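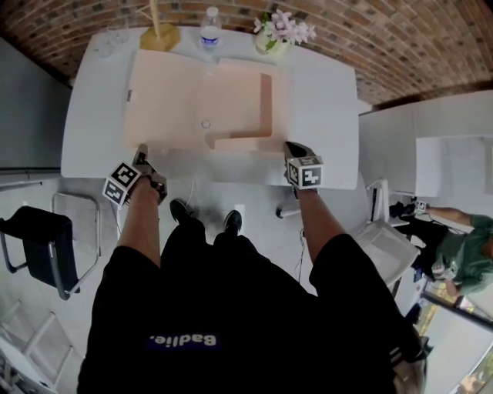 *Red, tan and dark tones in a brown brick wall, with a vase of flowers on the table in front.*

# The Long Afternoon of Brick

My grandmother could tell you which side of Stalitz a house stood on by the color of its bricks, and for years I assumed this was a story she told to keep children busy on walks. Then I went back one May, with decent shoes and far too many notebooks, and found that she'd been right about nearly all of it. North of the river the walls are a deep plum, almost purple after rain. South of it they go sandy and pale, and in the few streets between (where the builders seem to have taken whatever the cart brought) you get every shade at once, sometimes in a single chimney.

The clay is responsible. The northern pits run to iron and the southern ones to lime, and until the railroad came hardly anyone hauled bricks farther than a horse cared to pull them. The oldest pit lease in the town archive is dated 1674, and it spends more words on who must feed the horses than on the bricks themselves.

I'd always thought of brick as the plain cousin of stone, the thing you used when you couldn't afford better. A week in Stalitz cured me of that. People here talk about their walls the way other people talk about bread. They will stop on the sidewalk to show you a good header, or a place where some bored apprentice pressed his thumb into the clay, and if you show the least interest you'll be asked in for coffee and shown the back of the pantry, where the really old ones are.

The last working yard is Rullia, out past the mill, and it still fires in a long low kiln that takes days to come up to heat and even longer to cool. Nothing can be hurried. I arrived hoping to see one opened and was told, very kindly, to come back on another day, and then on another day after that. When the door finally came down, there was a smell like hot pavement and struck matches, and everybody went quiet for a moment before starting to argue about the color!

Most of what Rullia makes now goes into repairs. The town keeps a register of 769 old brick houses, and each of them needs patching sooner or later. The trouble is mortar. Hard modern cement traps the damp, and the soft old bricks crumble around it, so you can walk down a handsome street and see joints standing up like picture rails with the wall worn away between them. Ait Ali, a small family firm of masons with a workshop behind the market, has spent much of its life raking that cement out by hand and putting lime back in. On a good day, they told me, one mason might finish around 90 bricks' worth of joints, and then there's the sweeping up.

I went home with a broken half brick from the Rullia scrap heap wrapped in a sweater. It sits on my kitchen windowsill, plum on one side and nearly black on the other, where it lay closest to the fire. My grandmother would have looked at it for a second or two and told me which pit the clay came out of, and probably what the family there used to serve for lunch.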